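Tralunetti, series two: progress report to the Josell Fund
Friday, January 28, 2000

Prepared by Veronika Lehner, producer

We are now 3 episodes into the shoot and, against the odds quoted at our last meeting, still speaking to each other.

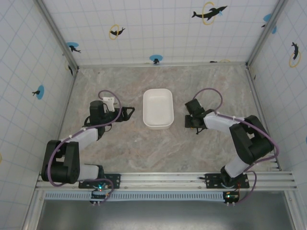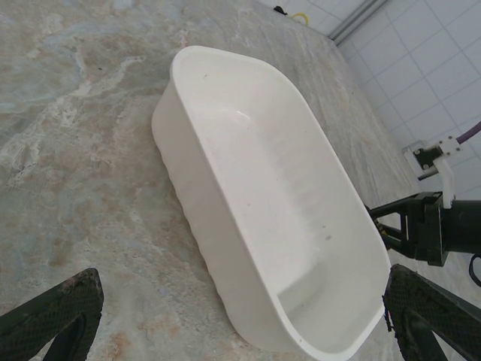
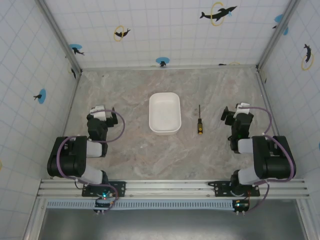

Scripts. Five of the six are locked. The sixth has been locked twice, and will be locked again once Benedikt Plattner decides whether the countess comes back from the dead. He wants her back. The actress wants her back too, at a higher rate.

Casting. All the returning parts are signed. The new lead, the younger Nygård brother, was picked from 412 tapes, of which I watched 412. He can ride, which the script needs, and sing, which it doesn't - Benedikt has since written him a song.

Schedule. We lost four days in November to fog at Gilelum. The first series had fog too, but there we had asked for it. Two of those days have been made up by moving the wedding indoors and dropping the horses.

Money. We have spent the first instalment and 25 per cent of the second. Costumes are over budget and catering is under, a trend the crew has remarked on. I would be grateful if the next payment could be brought forward to cover the ballroom, where we need 125 extras for two nights, all of them in gloves.

Next steps. Episodes four and five go before the cameras next month. A rough cut of the opener will reach you by then, without music and with the wrong titles. Please don't show it to the broadcaster.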